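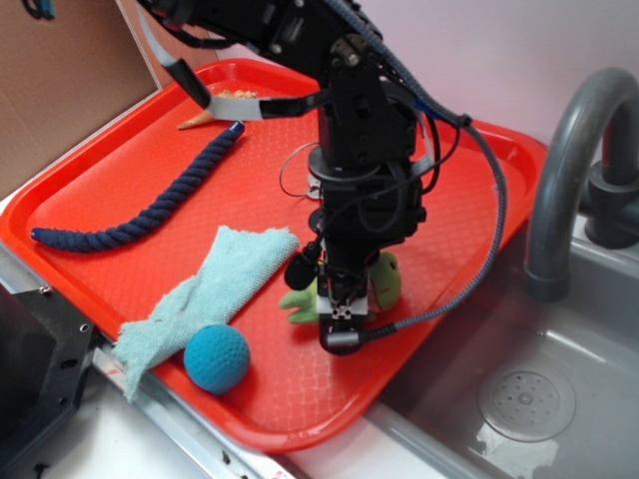
Soft toys and a towel on the red-orange tray

Toy Tray Questions
Darcombe Dog Day Care

We get asked the same things at the front counter and by email, so the answers are collected on this page. It covers the toys we keep for the dogs, how they are washed and checked, and what you can bring from home. For bookings, vaccinations and pick-up times, see the main questions page.

Last updated July 2021.

THE TRAYS

What is the toy tray?
Each play group has a plastic tray with a raised rim. Toys are put on it before a group goes out and come back to it afterwards. The trays live on the counter in the wash room, out of reach of the dogs.

Why a tray and not a basket?
We used baskets for the first couple of years. Small toys ended up at the bottom under the big ones, damp, and stayed there. On a tray everything can be seen at once. Trays are also easier to scrub, and no dog has eaten one yet. We lost several baskets that way.

Why do the trays have a rough surface?
The pattern stops balls from rolling about when the tray is carried. It does hold fluff, so we go over it with a stiff brush before rinsing.

Do you use one tray for all the dogs?
No. Small dogs and large dogs have separate toys. There is also a quiet group for older dogs and dogs recovering from surgery, and their tray is mostly plush toys and towels.

THE TOYS

What sort of toys do you put out?
Mostly soft ones. A usual mix is a twisted rope, a ball, a plush toy or two, something small to carry around and an old towel. We choose things that are quiet on a hard floor and that don't hurt when they are dropped on somebody's foot.

Do you use squeaky toys?
Not in group play. A squeaker gets some dogs very worked up and the others come running to see what they are missing. We do have a few for one-on-one sessions, kept in a drawer.

What is the green plush one?
We have had this question more than any other, mainly from children at pick-up. Opinion is divided between frog and dinosaur. The label came off years ago and the staff call it the frog. It has a rounded head or body and stubby limbs, and dogs seem to like carrying it by a leg.

And the small tan thing?
Bread or cheese, depending on who you ask. It's a toy either way. Please don't worry that we are leaving food out.

Are rope toys safe?
They are fine for supervised tugging and not fine for a dog left alone to chew. Loose strands can be swallowed and can cause serious trouble in the gut. Our ropes only come out when a staff member is in the yard, and they are thrown away when the braid starts to open up. We don't trim them and put them back.

Why is there a towel with the toys?
Some dogs don't care for toys at all but will happily carry a towel around or lie on it. Terry cloth is also good for a gentle game of tug with an older dog whose teeth are not the best. If your dog is teething, ask us about a damp towel from the fridge. We twist it into a strip, chill it and hand it over. Puppies generally take to it straight away.

What size ball do you use?
It depends on the group. The rule is that the ball must be too big to go behind the dog's back teeth. A ball that suits a terrier can choke a retriever, so balls never move from the small dog tray to the large dog tray. If you are buying for home and your dog is between sizes, go up.

Do you have anything for heavy chewers?
Yes, but it isn't kept with the soft toys. Heavy chewers get solid rubber toys, and they get them on their own in a run. Please tell us on the intake form if your dog swallows fabric, even if it has only happened once.

My dog guards toys. Can she still come?
Usually. Let us know and we will put her in a group that plays without toys. Bahman Alipour does our behaviour assessments and can go through it with you. The assessment takes 26 minutes on the booking sheet, an odd number we are stuck with because of how the booking system divides up the hour.

WASHING AND CHECKING

How often are the toys washed?
Everything a dog has had in its mouth is washed at the end of the day. Anything muddy or chewed wet is swapped out at lunch. The trays are scrubbed daily as well.

How do you wash them?
Plush toys, balls with a fabric cover and towels go through the machine on hot in a mesh bag. We use a fragrance-free powder and no fabric softener. Ropes are soaked in hot water, wrung out and washed in a separate bag, as they tangle with everything else. Rubber toys are washed by hand in the sink.

How do you dry them?
Outside on the line when the weather allows. In winter they go in the dryer on low. Ropes take the longest, often until the next afternoon, so we keep spares. A rope that is still damp in the middle goes sour quickly and will not be put back out until it is properly dry.

Who checks them?
Whoever is on the late shift. Hooman Talebi wrote the checklist and it is taped up beside the sink:
Pull each seam with both thumbs.
Squeeze plush toys and feel for lumps or hard bits.
Run a hand along the rope and look at both ends.
Roll the ball between your palms and check for loose yarn or splits.
Look for missing eyes, tags and buttons.
If in doubt, bin it.

Do you mend toys?
Small seam repairs, yes, with strong cotton thread. A plush toy can be mended 2 times and then it goes. We don't mend ropes or balls.

How long does a toy last?
A plush toy in the small dog group might go 5 months. In the large dog group it is closer to a fortnight. Towels last almost forever and get cut down for cleaning rags when they go thin.

Can toys pass on illness?
They can, and shared toys are one reason we ask you to keep your dog at home with a cough or an upset stomach. If a dog becomes unwell while here, the toys from that group are taken off the tray and washed separately before they are used again. Anything that can't be washed hot is thrown out.

BRINGING THINGS FROM HOME

Can my dog bring a favourite toy?
For overnight stays, yes. For day care, please leave it at home. Toys from home tend to start arguments, and the owner of the toy does not always win.

How many toys for an overnight stay?
Up to 3, marked with your dog's name in laundry pen. Please don't send anything irreplaceable. They will be kept in your dog's sleeping area and won't go on the shared trays.

Can I send a blanket or towel that smells like home?
Please do. It makes a real difference on the first night. Send it unwashed if you can. We will only wash it if it gets soiled.

My dog came home with one of your toys. What should I do?
Bring it back next time, or keep it if your dog has become attached and it isn't the frog.

DONATIONS

Do you take old toys and towels?
We take bath towels and hand towels in any colour, clean, with no long loose threads. Terry is best. We also take children's plush toys if the eyes are stitched on and the filling is not beads or beans.

What can't you take?
Feather pillows, doonas, tennis balls (the covering wears down teeth), anything with batteries or wire in it, and rope that was not made as a pet toy. Hardware shop rope is often treated.

Where do I leave them?
In the tub inside the front door during opening hours. Please don't leave bags on the step overnight, as they get rained on and we have to throw the lot out. The tub is closed through August while the entry is being painted.

Do you sell toys?
No. If your dog is fond of something on the tray, ask and we will tell you what we can remember about where it came from. Yasaman Taheri orders for us and keeps most of the receipts.

My question isn't here.
Ask at the counter, or send it by email with "toys" in the subject line and it will go to Yasaman. Questions about an injury or something swallowed should go to your vet first, then phone us so we can check what was on the tray that day.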